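Print this page | E-mail this page

FOR IMMEDIATE RELEASE

Student robotics club at Kaplan takes bin picking project to Morora in February

Kaplan Technical College club enters sorting event for the first time. Open lab on Wednesday, public welcome.

KAPLAN - The student robotics club at Kaplan Technical College will compete at the Morora Student Automation Challenge this February, the club announced today. First entry for the college. The club has 20 members, most of them in the two-year automation program, a few from welding and one from the nursing side who writes most of the code for the camera.

The project is called Osevon. It is a bin picking system. A robot arm has to reach into a bin of mixed household and toy items, pick them out one at a time and put each one where it belongs. Sounds easy. Items tip over, roll into corners, slide under each other. Clear plastic is the worst of it, the club says, and round bowls with things inside them are a close second.

Teams at Morora get a bin they have not seen before and a fixed time on the clock. Points for every item placed correctly, points off for drops. No touching the arm once the run starts. There are 38 teams signed up this year, from high schools, community colleges and a handful of universities.

Work on Osevon started in the fall semester. The club meets evenings in the automation lab, after the last class lets out, and has the arm until the building closes. Early on the students spent weeks just getting the arm to stop in the right spot above the bin. Then the gripper. The first gripper was too wide and hit the walls of the bin on nearly every try near the edge. The second was slimmer but couldn't hold anything heavier than a spoon. The third one is the one going to Morora, and its parts were drawn, printed and put together by the students themselves.

"We rebuilt the gripper mount so many times that the screw holes wore out," the club said in a statement. "Then we rebuilt the mount again with better holes. Cables was the next problem. Every time the wrist turned, something pulled."

The cable question took up most of the winter break. Loops have to be long enough for the wrist to turn and short enough to stay out of the items. The club tried routing everything up the back of the arm, then along the side, then a mix of both. Strap placement is now marked on the arm before each session so it goes back the same way. There is a check list for it. It is two pages.

Training data has been the other big job. The club set a goal of 2000 recorded picks before the event and set up a shift schedule to get there. Students work in pairs. One runs the arm, the other resets the bin and writes down what went wrong. Items get swapped every session so the system does not just learn one bin by heart. Many came from members' kitchens and from little brothers and sisters, with permission. Cups, bowls, plastic toys, parts from the scrap drawer.

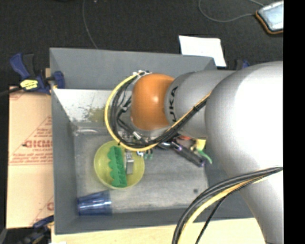

KUKA arm over the Osevon practice bin, with a bowl, a cup and small parts to sort. Photo: Kaplan robotics club

The bin gets knocked around, so the club clamps it down for practice. Rules at Morora allow for this as long as the clamps stay out of the work area. The club will bring its own.

Support for the project comes from the college's student activities fund and from Mernenov, a local machine shop that is donating shop time and metal stock for gripper parts. Mernenov will also cover van rental for the trip. The club is still looking for help with lodging costs, and for a spare power supply. The current one is old and nobody trusts it.

Open lab on Wednesday

The public is invited to see Osevon run at an open lab on Wednesday, starting at 6:30 p.m. in the automation lab, ground floor, east entrance. Free. Visitors can bring a small item from home for the practice bin. Nothing glass, nothing sharp, no food please. Members will be on hand to answer questions about the club and the automation program. Children are welcome with an adult and must stay behind the yellow line while the arm is moving.

Parking is in the east lot. The gate is open after 5 p.m. and no permit is needed. If the east lot is full use the gravel lot by the gym.

Prospective students can pick up program information at the door. The club takes new members at any point in the semester, no experiance needed. Students from outside the automation program are encouraged to join, in particular anyone who likes wiring.

After Morora

The club plans to publish its gripper drawings and its notes on cable routing when the event is over so that other school teams can use them. A second version of Osevon is planned for next year with faster placing and a quicker item change. The practice bin and the notebook from the pick sessions will stay in the lab for use in the intro class.

Results from Morora will be posted on the club page the same evening, if the wifi at the venue holds up.

About the club

The robotics club at Kaplan Technical College is a student run group open to anyone enrolled at the college. It meets during the fall and spring semesters. Past projects include a line following cart, a can crusher with a counter on it and a sorting table for the college recycling room, which is still in use.

Media contact

Kaplan Technical College, Office of Communications. Reporters who want to film at the open lab should let the office know by noon that day. Closed toe shoes required in the lab. Larger photos availble on request.

###

Print this page | E-mail this page

Recent releases
- Welding students finish bike racks for the east entrance
- Spring registration: evening section added for Intro to Automation
- Recycling room sorting table back in service after repair
- Library hours change for exam week
- Mernenov to host shop tour for first year students

This site uses cookies to remember your settings and to count visits. By continuing to browse you agree to our use of cookies. Accept | Settings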